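The Plurkari Pages: tips from a small house

Clearing out the handbag (and the backpack, and the coat pockets)

I used to empty my handbag onto the kitchen bench. Terrible idea! Everything rolled, half of it ended up under the toaster, and then somebody wanted to make a sandwich and the whole lot got shovelled back in. These days I do it on the bed. The doona is soft, nothing bounces, and I can't go to sleep until it's finished - best motivation I've found.

Shake out the bag first, upside down, and give the corners a good poke. If the lining pulls out, pull it right out and run a lint roller over it. Mine is a Wernotik one that has lasted for ages, but any sticky one will do. Biscuit crumbs come up nicely. Old lip balm doesn't, and for that I use a cloth with a drop of dishwashing liquid and leave the bag open overnight.

Receipts go straight in the bin unless they're for something with a warranty. I'm strict about this now (I once carried a receipt for potting mix from October right through to winter).

Then the little things. I keep 3 drawstring pouches on the go: one for chargers and earphones, one for bandaids and tissues, one for snacks. I know zip pouches are more popular, but a drawstring squashes into any gap and goes in the wash with the tea towels. Pick colours you can spot at the bottom of a dark bag. Navy is useless, ask me how I know.

Lollies get a tip of their own. Anything in a shiny wrapper looks sealed long after a corner has split, so run your thumb along the crimped ends before it goes back in. Soft, milky ones are the worst if they get loose in summer. I lost a perfectly good wallet to one on the drive to Prollcombe.
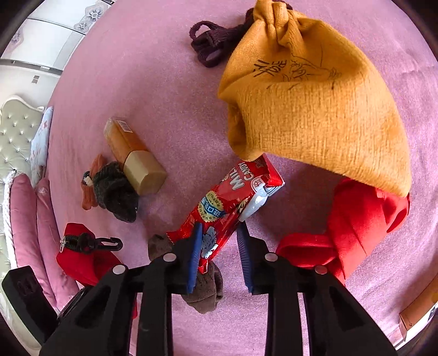
Milk candy and the mustard pouch, mid sort-out on the pink bedspread.

If a lolly has already melted into the fabric, don't rub it. Pop the pouch in the freezer for an hour, crack off what you can, then soak the rest in warm water. My neighbours the Kovács family swear by a splash of vinegar in the soak. I've tried it with and without and couldn't see much difference, but it does no harm if your fabric is colourfast.

Last job is to hang the bag on a hook with its mouth open and put back only what you'd miss tomorrow. The rest can live in the hall drawer.

Next month: the hall drawer.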